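Chapter 6
Picking Things Out of a Pot

Before you start this chapter you should have finished the arm safety sheet and the homing exercise in Chapter 5. Have your log book with you. You will also need the joint limits you wrote down for your own arm, as they differ a little from bench to bench.

So far the arm has moved blocks on a flat, open table. A flat table is kind to beginners. The gripper can come down from almost any side, and if it lands a centimetre out it closes on air and you try again. A pot has a wall all the way round, and the wall limits where the fingers can go.

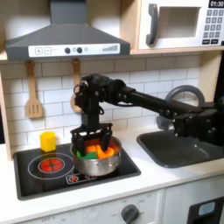
Sturard College - Department of Engineering and Computing - Robotics Club, Year 12 and 13

The task for this unit is called Lysenko, after the bench it was first set up on. Your team has to lift one named item out of the pot and set it down on the worktop without moving the pot. You may use any code you wrote for Chapters 3 to 5. The work is marked out of 20, and half of those marks are for the log book.

By the end of the chapter you should be able to:

- work out a safe approach height above a container
- choose a gripper opening that fits both the item and the space beside it
- explain why a grasp failed, using the recorded joint positions
- repeat a grasp from a saved starting pose

6.1 Approach height

The approach height is the point at which the arm stops travelling sideways and begins to go straight down. It is measured from the worktop to the tips of the open fingers. Set it too low and the fingers strike the rim on the way in. Set it too high and the run takes longer than it needs to, though this is the safer mistake and the one to make first.

Last year's club logged 1,270 attempts at the task between the start of term and the end of December. Of these, 798 ended with the item on the worktop. Larysa Harasym, who kept the log, sorted the failures by cause and found 179 in which the gripper touched the rim before it reached the item. Most of those came from teams who had measured their height from the cooktop and forgotten to add the pot.

6.2 Choosing the opening
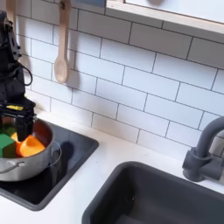
Gripper opening is the distance between the inner faces of the two fingers. It must be wider than the item, but every extra millimetre pushes the fingers outwards, and in a crowded pot they will meet whatever is next to it. Shape matters as well. A green block with flat faces gives the fingers something to press against squarely, while a rounded, glossy item like the orange one beside it touches each finger over a very small area and can turn as the grip tightens. Try the block first. When you move on to rounded items, close the gripper slowly and record the position at which it first meets resistance.

The Brekaro control program stores the opening as a percentage, so you will need to convert. Open the gripper fully, measure the gap with a ruler, and write the figure inside the cover of your log book. Do this again if the fingers are ever changed.

Exercise 6A

Save a starting pose directly over the pot. From that pose, lower the arm in small steps until the fingertips are level with the rim, then stop and note the joint positions. Raise the arm to the starting pose and repeat twice more. Compare the three sets of readings with those of another team before going on to 6.3.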